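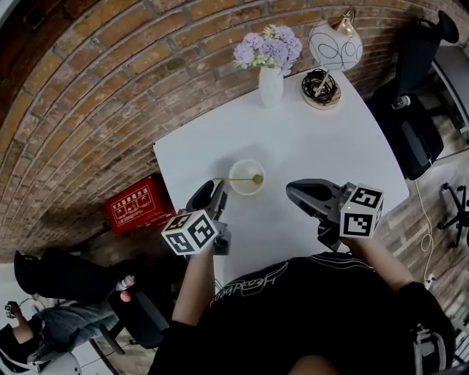
I had wanted to see the Worketti hand grippers in use ever since Liya Feyisa sent me the price sheet, so when Rimus opened its workshop to visitors I was on the early train. The kit is a pair of grippers you hold yourself, one per hand, and you do a chore with them while the software records how your hands moved. Later a robot arm learns from that. I'd pictured something like a car plant, all cages and yellow tape, and instead the work goes on at a white table pushed up against a brick wall, with a vase of lavender flowers and a globe lamp at the back and a little glass bowl in the middle. A person sits down, takes a gripper in each hand and gets on with it. I loved that!

Yabsira Worku showed us around. Each gripper carries a white cube on top with black patterns printed on it, and those patterns are how the system keeps track of where the thing is (she said people always ask if they can be smaller, and the answer is not yet). The kit on offer comes with 2 grippers, a charging dock and a case. Setup took her 4 minutes while she was also talking to us, which impressed me more than anything in the brochure.

Then we got to try. Picking up a thin stick is a lot harder than it looks when your fingers are suddenly black plastic and a good way farther out than you're used to. I dropped mine, chased it across the table, dropped it again, and finally got it into a cup to a small cheer from Aurelio Vallejo, who had come over from Trusimari and had done it on his first go. By my tenth try I had stopped thinking about my hands at all. They ask new users for 38 practice runs before they keep anything, and I can see why.

A few gripes. My wrists were tired after half an hour, and the left one felt heavier to me, though Yabsira says they weigh the same. The trigger is stiff for small hands. Shona Brunton asked about spare fingertips and was told they come in one size only, with a softer set planned for September.

Lunch was lentil soup and very good bread. I went back afterward for another turn at the stick and stayed until they started packing up the cases. Liya, I'm bringing the order form on my next visit.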